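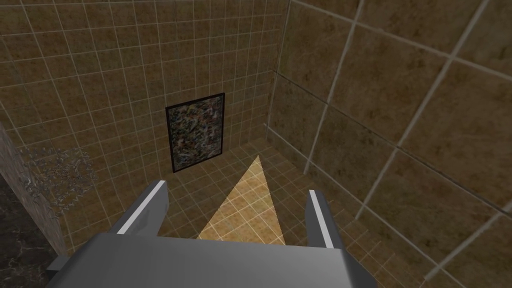 Wrist view in the tiled room, fingers open, with the bright patch on the floor between them.

So March was the month of ugly rooms. If you've been reading along you know I spent most of the winter trying to get a policy trained in simulation to hold up when the surroundings change, and that I kept complaining about how well everything worked as long as every wall was the same gray. Well, I finally did something about it!

The short version: I wrote a little room generator called Grurkari (my name for it, please don't look for a meaning, there isn't one) that picks new surfaces for the walls and floor every episode. Brown tile, black marble, speckled stone, whatever is in the texture folder. It also hangs stuff on the walls that has nothing to do with the task, moves the lights, and changes how big the pattern is drawn. The room in the picture is one of my favorites, because the tile on the right wall comes out enormous next to the small tile at the back, and the speckled panel in the black frame looks like something a dentist would buy for the waiting room.

The idea is old and not mine. People have been doing domain randomization for years. You make the simulator so visually messy that the network can't lean on any one look, and with luck it learns to care about the parts that stay put. What I wanted to know was smaller and a bit nerdier: for a wrist camera, which kind of mess matters? A wrist camera is a funny thing. A big chunk of every image is your own gripper, and that part hardly changes, so I'd half assumed the background didn't matter much. I was wrong about that, but we'll get there.

The task is dull on purpose. The gripper has to travel to a target on the floor and stop over it, fingers open, no grasping. I left grasping out because contact physics eats my evenings, and then I can't tell whether a bad run is the eyes or the fingers. Control is small steps from the image alone, plus the arm's joint angles. Same network every time, same demonstrations, same number of training steps. Only the rooms change.

I trained 4 versions:

Plain: gray walls, gray floor, one light.
Texture: surfaces swapped every episode, light fixed.
Light: gray surfaces, light moved and dimmed every episode.
Everything: both of those, plus the wall clutter and the pattern scaling.

Then I tested each one in 20 rooms none of them had seen, with 3 starting poses per room. Christos Sotiropoulos (who knows far more statistics than I do) has already told me that's thin, and he's right, so please treat all this as a blog post and not a paper.

Plain fell apart, as you'd expect. It did fine in anything pale and flat and then wandered off toward the wall the second there was a pattern. Texture was much better. Light on its own surprised me by being nearly as bad as Plain, and I'd have bet lunch on it going the other way. I think what happens is that moving a light around in a gray room gives you soft, boring changes, and a network can shrug those off without learning anything that helps with a grid of grout lines running through the whole view.

Everything came out best overall, but I have to be fair to Texture: in rooms with even lighting I couldn't really separate the two. Where Everything pulled ahead was in rooms with a hard bright shape on the floor. Texture loves a bright shape. It'll go and park over one quite happily, target or no target, and sit there looking pleased with itself. I watched it do this so many times that I started giving the patches names.

The pattern scaling was a last-minute addition and I nearly didn't bother. Lambros Makris suggested it over coffee, after I'd shown him a run where the arm kept stopping too high. His guess was that the network was reading the size of the tiles as height. Small tiles, must be far away, keep going down. Big tiles, must be close, stop! Once he'd said it I couldn't unsee it. In every training room I'd built up to then, the tiles were the same real size, so of course tile size told you the height. It was a perfectly good clue and I'd handed it over myself. Scaling the pattern at random broke that habit, and the stopping-too-high problem mostly went away. I've gone back and added scaling to Texture as a separate run, which is training while I type this.

A few practical notes for anyone trying the same thing at home. Look at your training images! I mean really page through them. I found 34 rooms where the floor and the walls had drawn the same texture at the same scale and you could barely find the corner, and I'm still not sure if I should throw those out or keep them as the hard cases. For now they're in. Also, save the random seed with each episode. I didn't for the first batch, and then I had a gorgeous failure I couldn't bring back.

And I haven't randomized the gripper at all. It's the same gray in every episode, with the same thin white edges on the fingers, and I suspect the network is using those edges as a sort of gun sight. That may be fine, or it may bite me the moment I try a different hand. Next on the list is changing the finger color and nudging the camera mount a little each episode, and I'll put the per-room results up once the Texture plus scaling run is done.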